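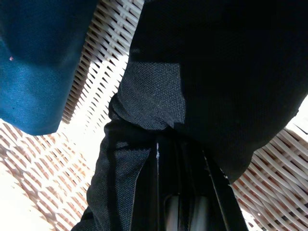
Home | Issues | Authors | Search

4. What people told me about lending clothes

I should say straight away that I never meant to write a paper about lending. My plan was to study how households in Sketthorpe mend things, and I turned up at my first kitchen table with a page of tidy questions about needles and patches. By the second cup of tea we were talking about a coat that had gone to a cousin in May and hadn't come back. It went on like that all the way through the fieldwork, so in the end I gave in and followed the coats.

I spoke to 19 households, most of them twice, and asked each one to keep a diary of anything that left the wardrobe for longer than a night. Between them they wrote down 1,773 entries, far more than I'd bargained for (my spare room is still full of notebooks). Some entries are a single word. One man wrote "scarf" on four pages running and couldn't remember afterwards whether it was the same scarf.

4.1 Dark clothes travel further

The first thing I noticed was colour. Plain, dark garments went out far more often than bright or patterned ones, and they stayed out longer. People lent black trousers for funerals, interviews and waiting jobs, and navy jumpers for pretty much anything. Figure 1 shows the sort of cloth I mean, a deep teal-blue next to a black. Nobody I met would have thought twice about handing over either.

A red dress was another matter. One woman told me she'd happily lend hers, "but everyone would know it was mine, so what's the point?" Florencia Urrutia, who read an early draft of this section, thinks I'm making too much of that remark and that bright clothes are simply owned in smaller numbers. She may well be right! I didn't ask people to list what stayed at home, and I wish I had.

Figure 1. Blue and black fabric.

4.2 Asking for things back

Now for the awkward bit. Almost everyone said that asking was rude, and almost everyone did it anyway, only sideways. You mention that the weather's turning. You admire the jumper on the person wearing it. In the Farías household the polite thing was to lend something else, so that the first item would come home in the same bag when the second was returned. I tried this on my own sister and now she has both.

Where there had been a real falling out, it was hardly ever over the garment itself. It was over washing. Clothes that came back smelling of somebody else's soap powder were put up with, but clothes that came back shrunk were talked about for years, and I heard about one particular cardigan in 2 different houses, from both sides. The two accounts agree on the cardigan and on nothing else.

I haven't tried to turn any of this into a general rule. Section 5 goes through the diaries month by month, starting with the winter coats.

Related items
Who keeps the spare buttons? Notes from Lulleo
School jumpers and the second-hand table
Wivusix revisited: washing lines and neighbours
A short history of the borrowed hat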